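May, bench 2, afternoon

Moisture and finish trial, edge-glued maple, continued from the previous page.

Panel M-3 came back from the conditioning cupboard at 827 g over the tare. Target was no change from the last weighing, and it is 4 g up. The cupboard hygrometer reads 37 percent and the bench one reads 41, so one of them is wrong. Salt test on both overnight — saturated sodium chloride in a closed jar, should settle near 75. If the bench unit is the bad one, every reading since the Maston delivery needs a correction. I have marked those rows in the log and left them alone for now.

Glue lines: no steps felt with a fingernail across M-1, M-2 or M-3. M-4 has a step at the second joint from the back edge. That was the one clamped while the shop heater was off. Scraped flat and moved to the scrap rack for the saw tests.

Cup, measured with straightedge and feeler gauges across the strips, worst point:

- M-1: 0.15 mm
- M-2: 0.20 mm
- M-3: 0.35 mm
- M-4: not measured

M-3 was stored flat on the shelf, the other two on stickers. Going forward all panels go on stickers, both faces open to air.

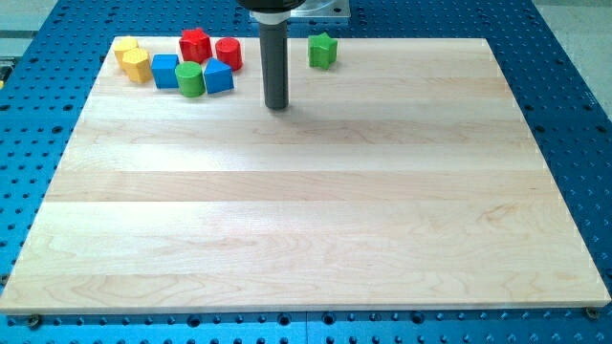 Zeyu Tian thinks the cup on M-3 has nothing to do with storage and comes from the finish. One face got three coats and the other got one, so the thin side takes up water faster and swells first. Zeyu would coat both faces equally on the next pair, keep one on the shelf and one on stickers, and only then write a rule about storage. Fair point. The line about stickers stays for convenience, but I am taking it out of the draft procedure until the pair is done.

Finish schedule for the new pair (M-5, M-6):

1. Sand 120, 180, 220. Vacuum, then wipe with a dry cloth.
2. Ackah oil-varnish, thinned 1:1, both faces and all four edges.
3. Wait 24 h on stickers. Scuff with 400.
4. Full strength, both faces. Repeat twice.
5. Weigh after each coat and write the number down before moving the panel.

One can of Ackah left, lid is bent. Ordered another through Jesetbridge along with a box of 400 grit.

End grain is still the weak spot. The offcut stood on end in 5 mm of water for 74 minutes and the dark line rose 11 mm on the uncoated piece, 2 mm on the coated one. Ruler reading, so half a millimeter either way. Bořivoj Malý wants the same run with the wax sealer before we choose. He has the tin.

Strip orientation: both new panels get alternating growth rings again. Could not tell the ring direction on two strips from the last batch, ends were painted. Ask Maston to leave the ends bare.

Open items

- Salt test result, both hygrometers
- Wax sealer run on end grain
- Reweigh M-3 at 9:00, same scale, same corner of the bench
- Return the long feeler set to Bořivoj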